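7.3 Early release over the bin

An early release is a fault in which the gripper opens before the place position is confirmed. The controller logs code 146 and holds the arm where it stands. The fault applies to Vuvura tabletop arms on the brick-sorting routine.

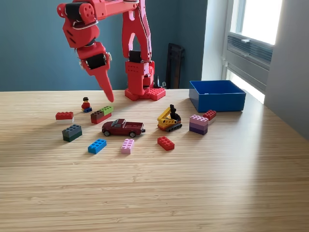
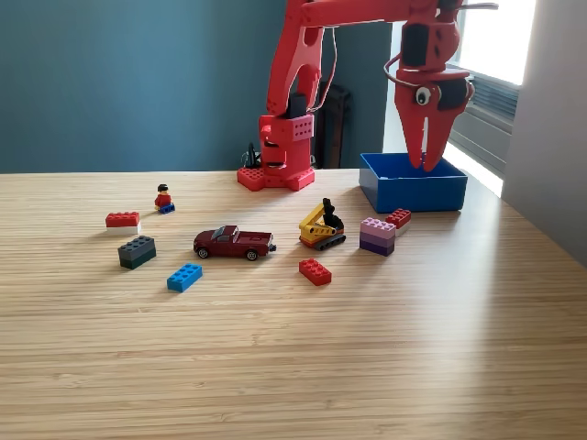
Red arm with toy bricks and blue bin on the work table.

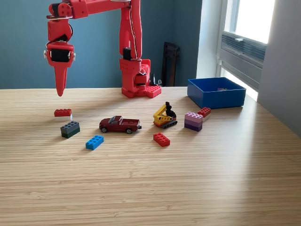

CAUTION: Keep hands off the table until the servo power is off. A held arm can drop when power is removed — support the upper link first.

1. Press Stop and switch off the servo supply.
2. Move the gripper fingers by hand. If they bind, go to 7.5.
3. Check the wrist cable for pinching at each joint.
4. Reseat the gripper servo connector.
5. Restore power and run Home 2 times with no load.
6. Open the log and clear code 146.
7. Run one pick at low speed.

NOTE: Clearing the code does not reset the cycle counter. Replace the gripper servo at 4,000 cycles even if no fault is logged.

If code 146 returns, leave the arm off and send the log to Fetotura service, attention Ferhat Yüksel.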